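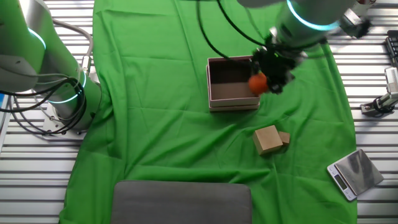

Thursday, November 20, 2025

The fruit boxes are really happening! Selma rang before I'd even finished my coffee to say the hall at Clerska will take all 44 of them for the winter supper, one at each place, and I've been going round the house grinning ever since. I have to get this down tonight while I remember what we decided, otherwise I'll be phoning Snežana on Sunday asking her all over again.

So. Pale boxes, the pinkish ones, with the lids. I went back and forth on these for weeks (Milovan liked the white, and the white was cheaper) but the pink with a little orange fruit going into it is so good. It makes the orange look twice as orange. And then the green cloth! I only pulled it out of the cupboard because it was the biggest thing we had, and now I want green for the tables too. Snežana thinks she can get more of it in Brisham, from the same place that did her curtains in August. It creases if you so much as look at it. I don't mind. Vlasta minds very much and has offered to iron every inch, and I'm going to let her.

Each box gets fruit, walnuts, a twist of the ginger candy and one of Costel's honey biscuits in paper. I wanted a candle as well but Selma said wax and biscuits in the same box, think about it, and I thought about it. No candle.

I'm completely in love with having a kitchen scale for this. I've always packed by eye and then the last few boxes come out mean and I feel terrible handing them over. The walnuts are going to be weighed, all of them, no guessing. Costel says I'm taking it too seriously and that a handful is a handful, but his handful is enormous! Milovan's is about what you'd give a squirrel.

Tried the fruit every way I could think of. Loose on the bottom, they roll and end up in one corner. On shredded paper they look lovely for a minute and then there's paper everywhere, in the biscuits, on the rug, in my hair. Best so far is the heavy things first, then the fruit tucked in along the side, then the candy in whatever gap is left. I want to try tissue tomorrow, folded flat, not scrunched.

The little wooden blocks are my other new love. I'd been thinking of them as something for the children's boxes, but two of them side by side on the green looked so friendly that now I want a few down the middle of each table with names written on. Would pencil show up? Or that brown ink Vlasta has. Must ask her. The small ones might be too small for "Milovan Pavlović," though he'd say just put M.

Shopping still to do:

- tangerines, the small ones, from Su if they have the good crate in
- walnuts
- ribbon (thin!! not the stuff from last year)
- tissue
- more ginger candy because I've eaten some

Snežana added up the money over the phone and we have 1,544 to spend on the whole supper, soup and bread and hall included, so the boxes can't run away with it. I promised. I've written the number on the fridge.

Had potato pancakes for dinner standing up at the counter and kept thinking about lids. Lid on, tied, with the name block on top? Or lid underneath so everybody sees the fruit when they come through the door? Open would be so pretty, all that color down the long tables. But then they have to carry them home on the bus, and Costel's aunt goes all the way out to Cinon. Maybe open for the supper with the lid tucked under the box, and people close them up when they leave. Yes! That's it, I think. It uses the lid as a sort of tray and nothing gets lost under a chair.

Selma is coming at ten to help me fold. We have 30 boxes here flat and Vlasta is bringing over the rest, plus the iron. I should really clear the hallway before they get here and I should really be asleep. Oh, and find out if anyone's allergic to walnuts. Ask Selma first thing.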